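The Chair Lesson

Short fiction | 6 min read

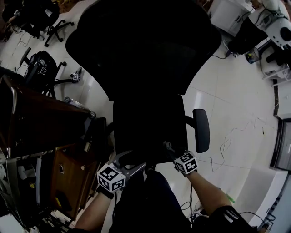 A pair of hand-held grippers at the front of an office chair.

Sobia Cheema had been told, by the pleasant voice on the Skanell line, that anybody could teach the thing to tidy an office in one afternoon, and she had believed it, the way you believe a recipe that says fifteen minutes and leaves out the chopping. The trial kit was hers until the end of May. After that it was 150 a month, or back in its box.

"You move the chair," said Naa Asante, reading from the booklet with her glasses pushed up in her hair, where they did her no good at all, "and it learns from how you moved it."

"I've been moving chairs for years."

"Well, now you've got grippers on the ends of you."

So Sobia took hold of the seat, gently, as though it might object, and pulled. It was a strange feeling (a little like eating soup with someone else's spoon), and the chair swung round and rolled over her foot. Naa laughed so hard she had to sit down in one of the others, which meant that one couldn't be taught until she got up again.

By four o'clock they had the hang of it, more or less. Sobia found she was talking while she worked, the same way she had talked to her son when he was learning to set the table: easy now, mind the cables, there you go. The booklet didn't ask for any talking.

"Do you think it hears you?" Naa asked.

"The man said it only goes by the hands."

"Then why are you still doing it?"

Sobia thought of her mother, who had taught her to knead bread without once explaining it, humming the whole time, and how she still couldn't make a loaf without that tune coming up from somewhere.

"Read me the next page," she said, and reached for the chair again.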